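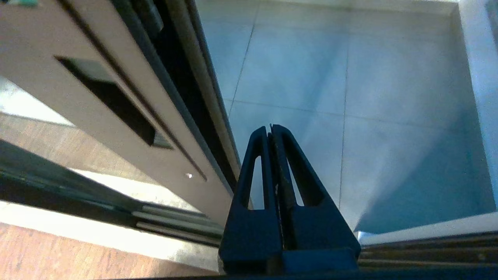 Speaker notes – open day talk, Hunthorpe, 26/07/2019

Good morning, everybody, and thank you for coming out. (Wait for the people at the back to find a chair.) I've got 43 slides and I promise I won't show you all of them.

I want to tell you about our visit to the Herkell workshop back in January. We went along, seven of us in two cars, expecting to be in and out before lunch, and we stayed until they were putting the lights out. What won us over was how ordinary the jobs were. Doors, handles, drawers – the sort of thing you do at home with your elbow while you're holding the kettle.

Ask the room: who has opened a cupboard this morning? Now, who remembers doing it? Give them a moment, it usually gets a laugh.

Then the bit about fingers. A handle set into a door gives a gripper very little to get hold of, so the shape of the fingertips matters a great deal. The folks from Seppälä told us they'd been through some 50 versions on paper, and I could happily have listened to them on that favourite subject of theirs all afternoon.

Slow down here. Mention the Graltthorpe group and their questions about safety, and say we'll come back to those after tea.

Live demonstration next. Please remind the front row to keep their bags behind the yellow line, and ask for the side door to be shut before we start.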